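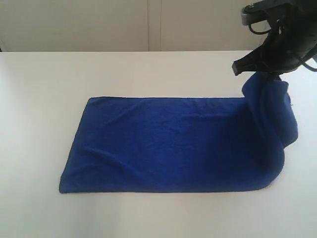

Notebook entry, June, Seltstead bench. Entered by Y. Rampersad; to be read by Z. Tsolakis before the next run.

Purpose. To establish whether the revised grasp selection in Brarnix improves corner picks on flat cloth, compared with the previous edge-only method. The blue cloth was used throughout, laid flat on the white table before each trial.

Method. The cloth is segmented from the table by colour, a rectangle is fitted and the corner nearest the gripper is chosen. The jaws close near that corner and lift straight up, with the far end left on the table. The lift is then held for 2 seconds while the fold detector is run. Trials in which the cloth left the jaws during the hold were marked as slips.

Result. Of 1000 attempts, 682 were held for the full period at the first close. A further 104 were held after one repeat. The remainder were marked as slips or missed picks and have not yet been separated. Zoi has asked for this to be done by hand from the logs, and I agree.

Remarks. The fitted rectangle is sound while the cloth lies flat. Once one end is raised, the gathered folds are darker than the flat part and the colour threshold loses part of them - the outline then stops short of the jaws. The Bhardwaj threshold was tried in its place and gave a fuller outline, but it also took in shadow on the table beside the folds. Neither setting is to be changed until the slips have been sorted.

The gripper cable should be checked for slack before the arm is sent to the far left of the table.

Outstanding: copy logs to Nestero; repeat with the cloth turned through a right angle; agree with Zoi what counts as a missed pick.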